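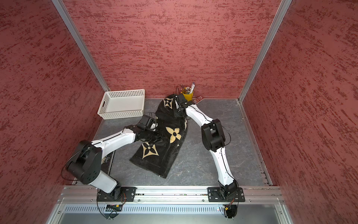 About Zaner

Zaner is a small evening language school. Adults only, small groups, four languages at the moment. English, Ukrainian, Spanish, and a beginner German class that keeps growing. We rent the second floor on Uvel Street, above the shoe repair. Door is on the side, not the front. Ring twice.

How it started

Vira Shevchuk was teaching Ukrainian to two neighbors at her kitchen table. Then the neighbors brought cousins. Then there were 6 people and not enough chairs, so she borrowed a room from the library for one winter and put a card on the notice board. Arsen Chornovol saw the card, wanted to teach English to people who had just moved here, and asked if he could have the room on the other nights. That was pretty much it. No business plan. The name came off an old map of Vira's, a village her grandmother talked about, though we have since been told she was probably spelling it wrong.

The library needed the room back in October. We found Uvel Street the same month, painted it ourselves, bought used desks from a closing accounting office. Some of them still have the old stickers inside the drawers. We like them.

What a class is like

Ninety minutes, with a short break for tea. Mostly talking. We do grammar, but in small pieces, and usualy after you have already tried to say the thing and got stuck. Homework is light. A page, sometimes a voice message to a classmate. If you didn't do it, come anyway.

Levels go from zero to "I can argue with my landlord." We don't run exam classes. If you need a certificate for a visa or a job we can point you to places that do that well, just ask at the desk.

Each course is 12 weeks. You can join late up to week three, after that it gets hard on the group and hard on you.

The groups are small and we keep them that way. When a class fills up we open a waiting list, and if the list gets long enough we open a second class. That is how Spanish ended up with two evenings. 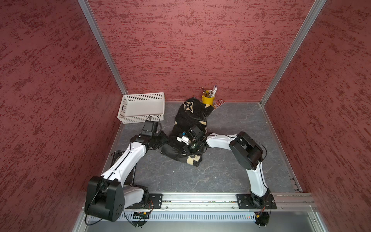
Do I need to know any of the language before I sign up?
None at all. Every language has a zero-level group, and it starts with the alphabet and saying your name. If you know a little, come in for a ten minute chat and we'll find you the right level.

Who teaches here

Vira Shevchuk - Ukrainian, all levels. Also does the schedule, so complaints about the schedule go to her.

Arsen Chornovol - English, beginner and middle. Runs the job interview workshop twice a year.

Khrystyna-Mariia Dovhaniuk - German for beginners, and Ukrainian for kids of students during the school holidays. The only time we have kids in the building.

Adom Aryee - English, upper level, plus the pronunciation hour. Adom came to us as a student in Spanish and somehow ended up on the staff list.

Catherine Crichton - Spanish, both evenings. Sings in class. You have been warned.

All of us have other jobs or had them. Arsen drove a delivery van for years, Khrystyna-Mariia still does translation work in the mornings. We think it helps, most of our students come straight from a shift and the last thing they want is somebody fresh and shiny.

Fees

A 12 week course is $545 and that covers the workbook. Two courses at once, or two people from the same household, is $682 for the pair. Yes, that is a big discount. We would rather have you both in the room. Pay in one go or in three parts, same price. Cash, card or check.

There is also the Tkachuk Fund, named for one of our first students, who left us some money with a note saying it was for "people who are tired but come anyway." It pays for a few free places every term. The form is one page and we don't ask for tax papers. Last year we gave out $2000 from it, and we would like to give more. Donations go in the tin or by check, marked Tkachuk.

The reading shelf

Bottom of the stairs. Take a book, bring it back when you bring it back. Mostly novels and cookbooks, a lot of childrens books (best thing for beginners, no shame in it). German is thin. If you have any German paperbacks you are done with please drop them off.

Talking night

Last week of every course, all groups together, food on the long table. Rule is you speak the language you are learning until the food is gone. Gets loud. Family welcome. One of our Spanish students said she finally told the story of her wedding from start to finish without switching back, and her husband corrected her on the cake.

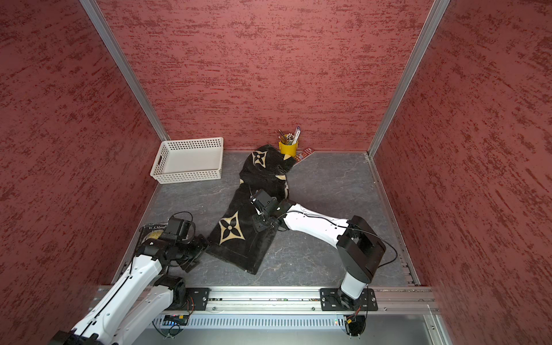 Dalia wrote to us after her second course and said we could put it up: I was scared of the phone. I could read English fine, I could do the store, but if the phone rang I gave it to my son. In Adom's class we called each other from the hallway for a whole evening, pretending to be the dentist, and now I make my own appointments. I still say "hello" too many times. Please keep the hallway thing.

We are keeping the hallway thing.

Online classes

A few. We use Clirkora for the sign up and the video, it works on a phone. Upper English and one of the Ukrainian groups only, for now. We tried beginners online and it was not good, too many frozen faces. Might try again.

Getting here

Bus stops at the corner of Uvel. Street parking is free after six but fills up fast. There are stairs and no elevator, sorry - if stairs are a problem tell us and we'll move your class to the ground floor room at the library, we've done it before and they are very nice about it.

Desk is open one hour before evening classes and during the break. Phone goes to voicemail the rest of the time, leave your name slowly. We call back, usualy the next day.

Page last updated Nov 27, 2019. New term schedule going up as soon as Vira finishes it.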